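Two-arm unit stops with a grip force fault during laundry unloading

Posted by Poppy Rowbotham
Community Help > Service Robots > Faults and Safety
May 26, 2021

Our facility operates a two-arm Multero unit for laundry handling. Since the March software update, the left arm has stopped repeatedly with a grip force fault when it reaches into the basket for a soft item. The right arm completes the same task without error. On 2 occasions the left fingers stayed closed after the stop, and a member of staff had to release them by hand. We have recalibrated both grippers and reduced the arm speed by 25 percent. The fault remains. The indicator lights on both grippers are green.
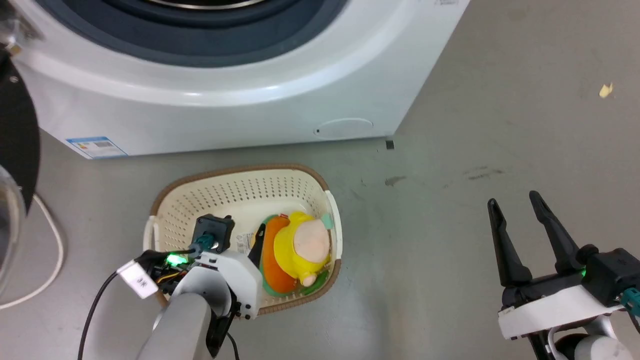

Photo: Poppy Rowbotham / Brenness Facilities Services

The item in the basket is a plush toy, with a tag lying beside it. We would like to know whether the unit may remain in service while the cause is being found, and which part should be inspected first.

Flor Bedoya
The unit should be withdrawn from service until the fault has been traced. Any fault that leaves the fingers closed is a safety matter, and staff should not open them by hand while the arm is powered. Please press the emergency stop, isolate the supply and wait for the arm to settle before approaching it.

A green light should not be taken as proof that the force reading is correct. On our unit it confirms power only. I would inspect the cable to the left gripper first, with particular attention to the point where it bends at the wrist. Ours failed there after 3,000 cycles and produced the same message. If the cable is sound, exchange the left and right grippers and repeat the test. A fault that moves with the gripper points to the gripper itself. Please also record the software version, as the supplier will request it.

Akyol
Same fault here on software version 12. Went back to the previous version and it cleared. Did not check the cables.

Umia
Please confirm whether the fault also occurs with towels. Loose tags have caused trouble at our site and we now remove such items before the cycle begins.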